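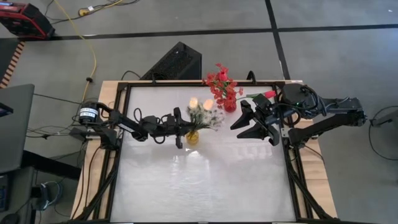
Dry week ahead for Willico and the lake side, with fog in the mornings

Sep 16, 2025

The wet weather that stayed over our area since the weekend has moved away to the east, and a calmer week is now beginning. High pressure is building from the northwest and should remain close to us for several days. Most places will have plenty of sun in the afternoon, but the mornings are a different matter, and people who drive early through the valley should leave a little more time for the trip.

The last showers crossed Willico before sunrise. They left the ground very wet, and wet ground together with a clear sky and a weak wind is what fog needs at this time of the year. The first patches should form tonight along the river, between Willico and the old mill road, and then spread slowly to the lower streets of Plorko. In the thickest places a driver may see only a short distance ahead. The fog will lift by the middle of the morning on most days, a bit later near the water.

Temperatures will be pleasant. Afternoon highs will be in the mid 70s in town and in the upper 60s on the hills above Asamoah. The nights will be the coolest we have had since June. In the low fields to the north of Plorko the thermometer can go down to the low 40s, which is not enough for frost, but tender plants on a balcony or in an open garden will feel it. Basil, for one, does not like such nights. Tomatoes that are still green will ripen more slowly from now on, and it may be better to bring some of them indoors.
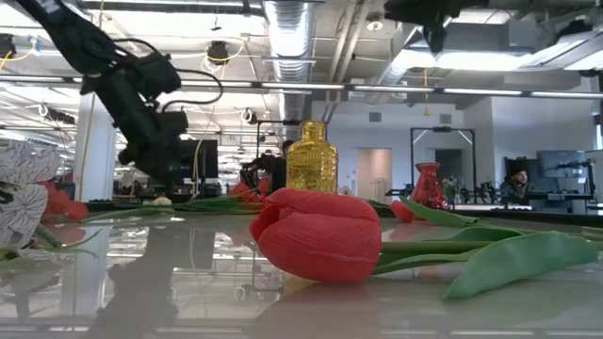
The wind will be light from the north at first, then it will turn to the east. On the lake the morning hours will be almost calm. In the afternoon a breeze will come up, enough for small sailboats but without strong gusts. The water has cooled since the end of summer and is now cold for a long swim, even when the air feels warm.

There is one question in the forecast, and it concerns the second part of the week. A weak front will come near us from the west. Most of the computer models dissolve it before it arrives, and in this case we would see only some high clouds and a pale sun for one afternoon. One of the models keeps a little more moisture and gives light rain to the hills. At the moment we put the chance of rain at 3 in 10 for Asamoah and lower than this for Willico. If the rain does come, it will be a small amount, not enough to change the plans of anyone who has work to do outside.

The rivers are going down again. The gauge at the Putateo bridge rose after the heavy rain but stayed well under the level where the lower path must be closed, and it has fallen steadily for the last 8 hours. The path on the east bank was open this morning. It has some mud and many small branches, so walkers should wear proper shoes. No other problems with high water were reported to us, apart from the usual large puddle under the railroad bridge in Plorko, which drained by itself.

On the mountain road the situation is a little different. Above 3000 feet the cloud was still low this morning and the surface of the road was covered with wet leaves in several curves. The cloud should break up this afternoon. The leaves will stay slippery until the sun reaches them, and in some of the curves on the north side this does not happen before noon.

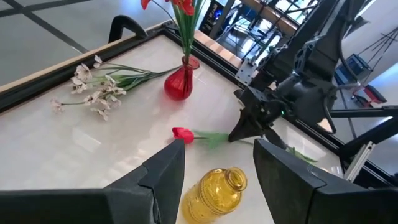

Farmers have asked us how long the dry period will last, as many of them want to cut hay one more time. At present we expect at least three dry days in a row in the open country around Putateo. The grass will be slow to dry in the morning with the heavy dew, and the best hours for the work will be from noon until the early evening. The east wind later in the week will help, as the air that comes from that side is drier.

Pollen levels are low to moderate. The rain washed much of the ragweed pollen out of the air, but it will increase again with each dry day. Persons who are sensitive to it may want to keep the windows closed in the middle of the day and air the rooms in the evening instead.

The sky will be good for looking at stars on the nights without high cloud. The hills above Asamoah are again the best place, as they will stand above the fog, while the valley will probably lose its view soon after midnight. It will feel cold there after some time without moving, so take a warm jacket.

For the weekend the high pressure center moves slowly to the south. This will allow somewhat warmer air to reach us, and the highs may come back to the upper 70s in Willico. The mornings should have less fog by then, with the ground drier and a little more wind during the night. After the weekend the picture is less certain, and a change to cooler and more cloudy weather is possible early next week.

Tonight: Clear at first, then fog in the valley. Lows in the upper 40s in town, low 40s in the fields. Wind north, light.

Tomorrow: Fog until the middle of the morning, then sunny. Highs in the mid 70s, upper 60s on the hills. Wind light, turning to the east in the afternoon.

Tomorrow night: Clear, with fog again along the river and near the lake. Lows in the upper 40s.

The next update of this forecast will be published tomorrow morning.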